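Robot stops with collision fault when picking near the bin wall
Posted in Skullico Community Help > Bin picking

Rafsan Kodikara

We have a picking cell at our Dandotton site that empties mixed items from one bin. It ran fine until April. Now it faults when it goes for anything close to a side wall. The log shows code 3185 (contact force over limit) and the arm stops with the gripper down in the bin. I can jog it up and restart, and it will do the middle of the bin all day.

I have already re-taught the bin corners 2 times. No change.

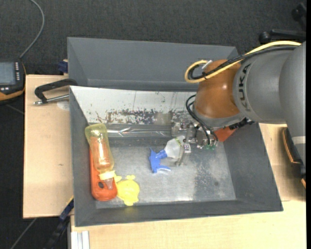

The fault always comes on the last part of the downward move, after the camera has picked its target. Payload and tool data are the same as at commissioning. I did notice the white panel along the back of the bin is chipped and peeling near the bottom, and there is a shiny wrinkled strip along the foot of it. The bins are held in place with clamps. Could either of those be enough to cause this?

Viewed 3638 times

Sarmīte Grīnberga

Look at the strip first. Shiny surfaces give bad depth readings, and if the camera puts the bin floor lower than it is, the finger gets driven into it. Cover the strip with matte tape and run the same picks again.

Then check the clamps. If the bin can shift under a sideways push, your taught corners are only good until the next bump. Mark the bin position on the wood with a pencil and see if it is still on the line after a shift. We had the same thing on our Wullano line and ended up bolting the bin down.

Don't raise the force limit to get rid of the fault. Ours was raised by someone on nights and we bent a finger. And keep your hands out of the bin while you jog it clear - use reduced speed.

Šimkus

had 3185 as well, was the hoses for me. they pulled tight when the wrist turned toward the wall and it read that as contact. re-routed them, fixed

wullano_183

Same problem here, did you ever sort it?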